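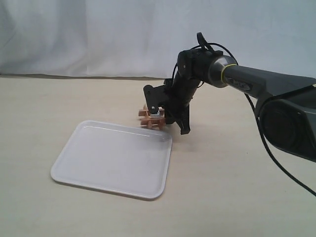 A robot arm with its gripper around a wooden stick puzzle, beside an empty white tray.

Household robots still slow at the small stuff, Danstead trial finds

DANSTEAD, Tuesday - A robot arm that can pick up a wooden puzzle and set it in a tray sounds like a modest thing to get excited about. At the Noker workshop on the edge of town, where a packing and tidying trial has been running since April, the excitement has been modest too.

The trial set out to answer a question that shop owners and tired parents have been asking for years: can a machine do the picking up? The chores on the list were plain ones. Put a toy in a tray. Take a toy out of a tray. Clear a table. Fold a dish towel. Sort small goods for a shelf. Three of these were dropped before the end of the first month, and the towel was the first to go.

What remains is mostly trays. In the tests the arm was asked to move a single object a short distance, 200 times over, with staff keeping a tally of clean placements, drops and stalls. Noker says the arm did well with blocks and other solid shapes with flat sides. Puzzles made of crossed sticks, with stubby ends poking out in every direction, gave it more trouble. A grip that holds one end may slide off the next, and two stiff fingers have no good way of feeling the difference.

The firm has not released the full tally. It gave a figure of 14 seconds for an average placement, measured from the moment the arm starts to move until the object is let go. A person at the same table does it in the time it takes to reach over.

Noker argues that speed is the wrong thing to look at. The arm does not take breaks, the company says in a summary handed out at an open evening, and it can work through the night when the building is empty. The same summary admits, two pages later, that a staff member has to be in the room whenever the arm is running. It does not say who would be in the room at night.

There is also the matter of the table. In the trial, the surface is kept clear, the backdrop is plain cloth, and the tray and the object are the only things the arm has to deal with. Few kitchen tables look like that at six in the evening. Visitors at the open evening asked what would happen with cereal on the table, or a phone, or a second toy under the first. They were told that cluttered tables were planned for a later stage.

Brandex, which runs a gift and game store on the main street and lent stock for the tests, had hoped to use an arm in its back room before the holiday rush. The store gets small wooden games in bulk and repacks them by hand, a job that takes two part-time workers most of a week. It has now put off the idea for at least a year. A notice to its staff said the work would "continue as normal," and the store has since posted an opening for a third packer.

Its doubts are partly about money. Noker would not quote a purchase price, but it has floated a rental plan at 400 dollars a week, setup not included. Setup means bolting the arm down, running the cables, and teaching it each new product. Brandex changes its stock every few weeks, so the teaching would hardly ever stop.

Kong, a cleaning company that serves offices in Danstead and two nearby towns, sent people to look as well and came away with a shorter list of uses than it brought. The company had been thinking about break rooms, where cups and trays pile up. It was told that cups with liquid in them were out of scope for now. Kong said it would look again if a version came along that could be wheeled from one room to another, and that it was in no hurry.

None of this means the work is worthless. Closing two fingers on an awkward little lattice of sticks without crushing it or knocking it across the table is hard for a machine, and a few years ago the local demonstrations did not get even that far. Those who remember the vending kiosk that was going to replace the lunch counter at the bus station will know how these announcements usually go, and by that measure Noker has been fairly open about its drops and stalls.

Still, the flyer for the open evening promised "help around the house, sooner than you think." A tray, one toy and a bare table is some way short of a house. The arm cannot open a drawer, climb a stair or find the sock behind the couch, and the company has no test planned for any of them.

The trial goes on through the end of the season. Noker says it will publish drop rates by object type when it finishes, including the stick puzzles. The next open evening starts at 7 p.m. at the workshop, with free entry and parking behind the building. Children must be with an adult and stay back of the yellow tape.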